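The tray by the kettle
From the Plesbridge house newsletter, 2023-03-03 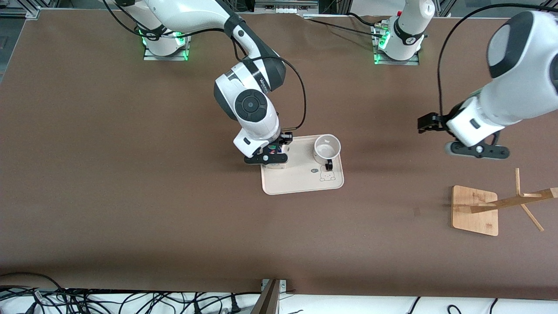

Since I took over the tea corner on the second floor I have received more letters about trays than about tea. I did not expect this. In the house where I grew up, a tray was something you took out when a guest was sick or when the priest came, and the rest of the year it stood behind the bread box. Now I am of the opinion that every shared table should have one, and I would like to explain how we use ours, because several of you have asked Pendo Mfaume and me to write it down. Our favorite is the pale beige one with the rounded corners and the little bear printed on it in thin gray lines. It has a rim that is only slightly raised, and for a tea tray I find this quite enough. A white mug with a black handle stands well near the corner, and there is still plenty of place for the rest of what you want to carry.

The first rule is that the mug goes in a corner and not in the middle. When the mug is in the middle, everybody puts their small things around it, and then you must reach over hot tea to take your keys. With the mug in the corner, the handle can point to the person who sits down, and the small things have their own side. Pendo is left-handed and turns it the other way, which is of course also allowed.

The second rule concerns the small things. I mean the erasers, the toy pieces, the hair clips, the key rings, all that comes out of pockets and stays on the table until somebody puts a plate on it. They may travel on the tray but they may not live there. In the evening, whoever takes the last tray to the kitchen also empties it. What has no owner goes in the blue tin on the shelf above the sink. I look through the tin before each newsletter, and what is still there in July will go to the flea market.

I want to say something about washing too. Please do not put the printed trays in the dishwasher. We had one with a fish, bought from the Lulel shop, and after one winter the fish was only a tail. Warm water, a soft cloth and a drop of soap are sufficient. Dry the tray at once and stand it on its side. When trays are laid flat on top of each other while they are wet, they get a smell that is difficult to remove, and the next person blames the tea.

Ingegerd Isaksson from the third floor has written to ask if the big brown table can have a cloth again. I have thought about it for some days. A cloth is pretty, and I miss the one with the yellow border. But a tray slides badly on cloth, the edge catches, and then the mug is over. I would propose that we keep the table bare on ordinary days and take out the cloth for birthdays, when we use plates anyway. Ingegerd has kindly offered to iron it.

We have also a small amount left in the tea money. After the new kettle, which cost 83, there remain 199, and I would like to use part of it for two more trays. Manalo has a plain one in gray and a larger one with handles. The larger one looks practical, but I went to the store with a measuring tape and it does not fit between the wall and the kettle, so I vote for the plain one. If you have another wish, please write it on the list on the refrigerator door, with your name, so that I know whom to ask.

One last matter. The two mugs from the Stimwood summer fair are missing since before the holidays. They are green and one has a chip at the foot. If they are in your room, please bring them back to the shelf, you do not need to knock or explain anything. The tea corner is open as usual, and the new ginger tea is in the left cupboard, behind the sugar.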